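Wage assignment

A wage assignment is an agreement in which a borrower lets a lender collect payments directly from the borrower's paycheck. It differs from garnishment, which normally follows a court judgment. The borrower signs the assignment when the loan is made, and it takes effect if payments are missed.

Use in Hestham

In Hestham, small lenders such as Grolport relied on assignments for loans repaid over 18 months or less. The local rules limit deductions to 65 dollars per pay period and require written notice to the employer — usually by mail. A borrower may cancel the assignment in writing at any time.

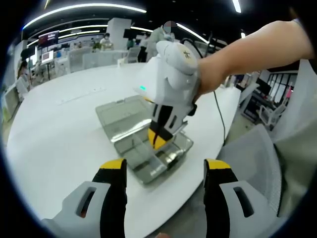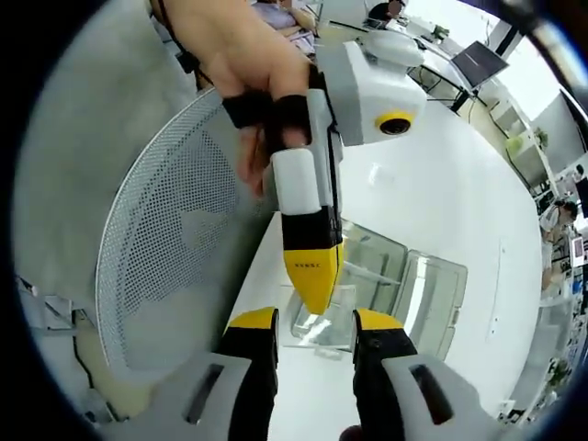
Criticism

Selorm Agbenyega, a consumer lawyer, has argued that many borrowers sign without reading the terms. Her survey of 200 loan files found that the notice of the right to cancel was often missing. Harish Mishra, writing for the lender Narari, replied that assignments keep interest rates lower and spare both sides the cost of a lawsuit.

See also

Garnishment
Debt consolidation
Payroll deduction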